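A morning among the grippers at Kurkby

We got to Kurkby just before 9, which felt heroic after the train, and the kettle was already on. I've wanted to see this workshop ever since Nithin Kulkarni gave his talk to our club in June, and he was as good as his word: come over, bring whoever's keen, try everything. So five of us did!

The idea of the day was simple. Kurkby have been comparing hand-held grippers, the kind you carry yourself while a camera on your head watches what your hands are up to, and they wanted opinions from people who hadn't spent months with them. There were three makes to try, from Rutix, Yoshida and Erkov, and a plain task for each: pick up a wooden peg, pass it from one hand to the other, drop it in a cup. I did it 7 times with the Rutix pair before I stopped apologising to the peg.

What surprised me most was how quickly your hands forget themselves. For the first few minutes you think about every squeeze. Then you reach for a pen without putting the gripper down and find you can very nearly write your name (mine looked like a spider's, but still). The Rutix ones have a light trigger and close softly, and I liked them straight away. The Yoshida pair are stiffer and much better for anything heavy. I carried a full tin of paint brushes across the room with one and felt ridiculously proud. Erkov's are the smallest of the lot and lovely for fiddly bits, though two of us with bigger hands found the grip cramped after a while.

Then there are the cubes. On the pair I was shown how to hold properly, each gripper carries a white marker cube with black square patterns on it, and the software works out from those where your hands are and which way they're pointing. Nithin had the live view up on his laptop and let us wave our arms about to try and lose it. Turn your wrist too far, so the cube is hidden behind the gripper, and the little drawn hand on his screen freezes, then jumps when the pattern comes back. Once you've seen that happen you start holding your elbows quite differently.

We had a long chat about cameras over sandwiches. A wider lens keeps both hands in view when you spread your arms, but the patterns get small and harder to read. Nithin's own favourite is a middling one that he tilts well down, and after trying both I'm with him. Kurkby's notes already hold 400 peg passes, and ours bring the Erkov column up to a nice round 100, so I feel we earned the biscuits.

My vote went to Rutix for comfort and Yoshida for strength, and I'd happily go back to argue about it. Wear comfy shoes if you go, as you're on your feet for most of it, and allow longer than you think for the walk from the station. They're hoping to have a new Erkov handle in by the next visit, a bit longer in the grip, and I've put my name down to try it.
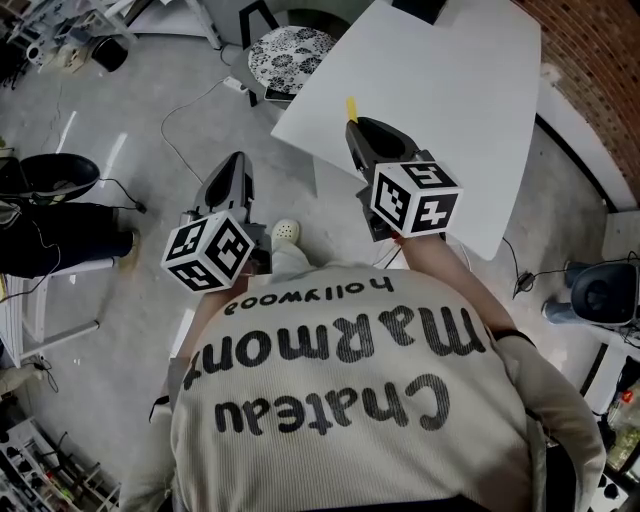

Photo: Kurkby workshop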